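June, bin picking log, 4:20 pm

Picking up from the Gurwood run. Question is still whether the grasp scorer trained on random pushes + picks beats the one trained on picks only. Same arm, same bin, same object pool for both. Only the training set changes.

Set A: picks only, 1,000 attempts. Set B: 1,000 too but 300 of those are pushes first, then pick. Wakana Hayashi wants the split logged by object, not just totals - see Cireo folder, tab 2.

Eval this afternoon got to 235 attempts before I stopped it. B ahead on anything lying near a wall. On middle of bin they look the same to me, wouldnt claim anything yet. Shiny stuff bad for both. Depth drops out on the steel and the scorer goes for the rim every time or for nothing at all.

13 attempts thrown out, arm paused on a joint limit and the timer kept going. Marked as void, not as fails. Need to do the same for the old Chiba data or the comparison is junk.

Changed one thing mid-day (bad, I know): approach height up a little after attempt 90-something. Note is in the run file. Rerun the first block at the new height before anybody plots it. 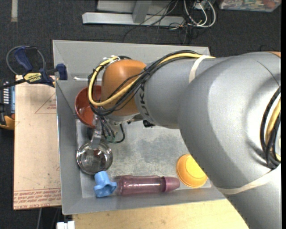

Arm over the bin, eval set. Bowl and the bottle on its side both close to walls.

To do
- rerun block 1, both scorers
- shuffle order of A/B, right now A always goes first
- see-through objects as their own row in teh table
- ask Wakana if Stultetti export keeps the void flag, think it drops it
- check cable slack at wrist before the overnight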